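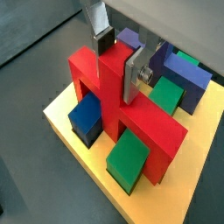

¿Por qué las piezas de un rompecabezas encajan?

Hola, niños y niñas. Hoy vamos a hablar de los rompecabezas de bloques, estos que tienen una base y piezas de colores con formas raras. Parecen fáciles, pero cuando uno empieza a jugar descubre que hay que pensar bastante.

Empezamos con una palabra: cubo. El cubo es como un dado. Tiene 6 caras y todas las caras son cuadrados iguales. Si ponemos dos cubos uno al lado del otro, tenemos una forma larga. Si ponemos un tercero en la esquina, sale una forma como la letra L. Y si alrededor de un cubo ponemos cuatro más, uno en cada lado, tenemos una cruz, igual que el signo de sumar.

La cruz es una pieza difícil. ¿Saben por qué? Porque tiene brazos, y entre los brazos quedan rincones. Cada rincón es un hueco que otra pieza tiene que llenar. Un cubo pequeño entra muy bien en un rincón así, pero una pieza larga no entra.

Pueden hacer una prueba en casa. Dibujen una cruz en papel cuadriculado, la recortan y la giran un poco sobre la mesa. Un cuarto de vuelta, otro cuarto de vuelta. ¡Siempre se ve igual! Ahora hagan lo mismo con una L. La L cambia con cada giro, y por eso hay que probarla en varias posiciones antes de decir que no cabe.
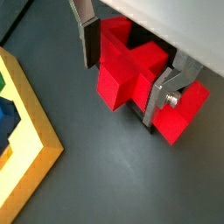

Viorica Costache nos escribió que en su casa siempre colocan primero la pieza más complicada y dejan los cubos sueltos para el final, porque un cubo cabe casi en cualquier sitio. Es un buen consejo. Si hacemos al revés, los cubos ocupan el lugar que necesita la cruz, y después hay que sacar todo y empezar de nuevo.

También es importante el borde. Un rompecabezas con marco nos dice dónde termina el espacio. Las piezas no pueden salir de allí. Muchos jugadores miran primero las esquinas, que son los lugares donde menos piezas pueden entrar.

Y hay otra cosa: una pieza gruesa se puede poner acostada o de pie. Cuando está acostada ocupa más lugar en la base. Cuando está de pie ocupa menos, pero sube más alto y se cae con más facilidad.
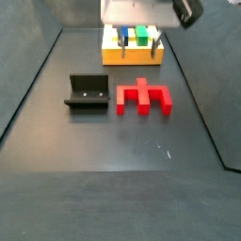 Bloques azul y verde, de pie sobre la base.

Palabras para recordar

Cara: cada lado plano de un bloque.
Hueco: el espacio vacío donde puede entrar una pieza.
Girar: dar vuelta a una pieza sin cambiar su forma.

Para el domingo: con cinco cuadrados de papel, busquen todas las formas que se pueden hacer. Los cuadrados tienen que tocarse por un lado entero, no solo por la punta. Peguen sus formas en una hoja y pónganle un nombre a cada una.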